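Bench notebook, two-arm cell, budget notes
April 19, 2025

Went through the Olletti quote again with coffee and a pencil. Writing it all down so that when Natanael asks in May why I didn't sign, I can point to a page. 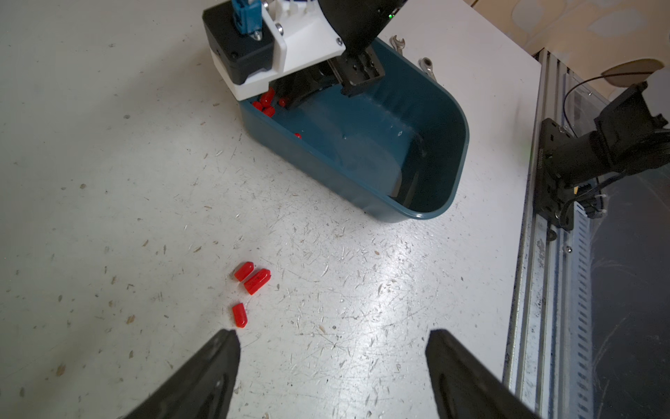 The quote is for replacing both grippers and both wrist cameras in one go, plus a "cell refresh" which nobody has defined for me in writing. Total is $3,096 before freight. I asked for the line items separately and got back the same PDF with a different date on it. So as far as I'm concerned there is one number and a picture of a gripper.

What they claim we get: faster close, softer pads, a force reading at each finger. The first I don't care about. We are moving small red plastic pieces into a bin, and the arms spend far more of each cycle getting there than closing. The pads I might care about. The force reading I would care about a lot if I believed it, and I'd like to see it on a smooth round piece picked up near the end, where the part can roll. Their demo video uses a cube. Everybody's demo video uses a cube.

Natanael Vieira's position, as I understand it: the black fingers we have are fine for boxes and poor for anything glossy with rounded ends, so buy the better grippers and stop fiddling. My position: I don't know yet that the fingers are the problem, and neither does he. We have never separated a bad grip from a bad approach. The log just says "fail" for both. I wrote that log format, so that's on me.

Things that could be causing missed picks, in the order I'd check them:

Glare. The light comes down on the middle of the white table and bounces straight up. Red gloss plastic on top of that is about as unfriendly as it gets for a wrist camera. I've asked for a matte mat twice. A mat is cheap. Mevomance sells one cut to length and I put it in the May request as its own line so it can't get dropped along with the rest.

The table surface. It's scratched all over and has brown flecks and bits on it. I'm not convinced the detector ignores those. Somebody should wipe it down and run the same set again before we spend anything. (Somebody = me, probably.)

Calibration between the two arms. We do it when we remember. No interval written down anywhere. I'm writing one down now: before every block of runs, both arms, signed.

Finger wear. Haven't measured it. The surface still has a bit of texture by eye, and by eye is worth nothing. Need to pull a pair and compare with the spares in the drawer.

If all four come back clean, fine, I'll talk about grippers.

Other quotes

Kandpal will sell fingers alone, no gripper body, no camera. They want our bolt pattern first. Sent them a drawing. Their salesman wanted to know our throughput target and I told him we don't have one, we have a list of tasks and a person standing next to the table. He went quiet and then offered me a conveyor. I don't want a conveyor.

Brimley does the whole thing as a lease. I read the lease. We'd pay for service visits whether or not anyone visits, and at the end the hardware goes back to them, including any bracket "attached to or modified for use with" it. The brackets are ours, we print them. I crossed that clause out and sent it back and have heard nothing since. Leasing might make sense for a place with steady work and a fixed part. Our parts change whenever the project lead gets an idea.

Brackets

Separate subject but it belongs in the budget. The white printed bracket works and I would leave it alone. Natanael wants machined aluminum ones. I asked what the printed one had failed to do and the answer was that it looks temporary. It may well look temporary. We can print another one overnight, and when the connector position changes (it will) we can print a different one. Machined parts lock us into whatever we thought was a good idea on the day of the order.

Where I do agree with him is the screws. We're using too many different lengths and they wander between jobs. One box of each standard size, labeled, and anything odd goes in the scrap tin. That's $6 for the divider tray and I've already paid for it out of my own pocket, so whoever reads this, please put screws back in it.

Hand tools

Wrenches are still living on the table behind the bin, within reach of the arm that comes down over it. I've moved tools off there before and they've come back. Budget line: a tool rail for the outside edge, away from the work area. Cheap enough to come out of consumables. Until then they go on the cart. If the arm ever puts a jaw down on a ratcheting wrench we'll be buying a gripper after all and I would hate to give Olletti the satisfaction.

Cables

The camera mount on the side rail has a cable that loops up and over, and more wiring hanging under the plate by the slotted channel. The channel is right there. I want that wiring in it before any new camera is bought, since a snagged cable would take a new camera down just as easily as an old one. No cost except an afternoon.

The rail itself is filthy. Degreaser and rags, consumables again.

What I'd want from a trial

Olletti offered a loaner if we "commit to an evaluation framework." I replied with one, and it is short:

Same pieces, same bin, same table. 400 picks with our fingers, 400 with theirs. Pieces get scattered by hand by someone who isn't running the arm. Start half of them on the open table and half already inside the bin near the wall, since picks against the wall are the ones I expect to go wrong and I don't want them left out by accident. Every fail gets a code: didn't see it, saw it and missed, touched it and lost it, dropped it on the way. No retries counted as successes. Lights left as they are for the first pass, then repeated with the mat down.

We pay no freight either way. We keep the data. They can have a copy.

I expect some pushback on the no-retries rule. Their brochure gives a success figure and, in a footnote, says it is "within permitted attempts." It doesn't say how many attempts are permitted. With enough attempts I could get a decent number out of kitchen tongs.

If the difference is all in "touched it and lost it," then the fingers matter and I'll say so. If it's in "didn't see it," the money should go to lighting, and a gripper won't help.

Where the May request stands

Asking for now: matte mat, tool rail, degreaser and rags, spare finger pads to match what we have, and a diffuser for the overhead light if facilities will let me hang it. I can get all of that without a second signature.

Holding: Olletti grippers and cameras, pending loaner. Kandpal fingers, pending drawing. 

Not asking for: machined brackets, conveyor, lease, "cell refresh."

Natanael read the above over my shoulder and wants it noted that the last time I held a purchase, the price went up while I was holding it. Noted. He also says I should count the hours we lose to babysitting the arms against the cost of the hardware. That's fair, and I don't have those hours written down either. Adding a column to the log for operator interventions, with minutes. We'll have real figures by the time the quote expires, or we'll have a gap in the column and I'll have to stop complaining about other people's footnotes.

To do

Pull one pair of fingers, measure, compare with spares.
Wipe the table, rerun the last set, no other changes.
New fail codes into the log, 2 letters each so people will use them.
Write to Olletti, ask again for line items. Ask what a refresh is.
Chase Kandpal on the bolt pattern.
Wrenches to the cart.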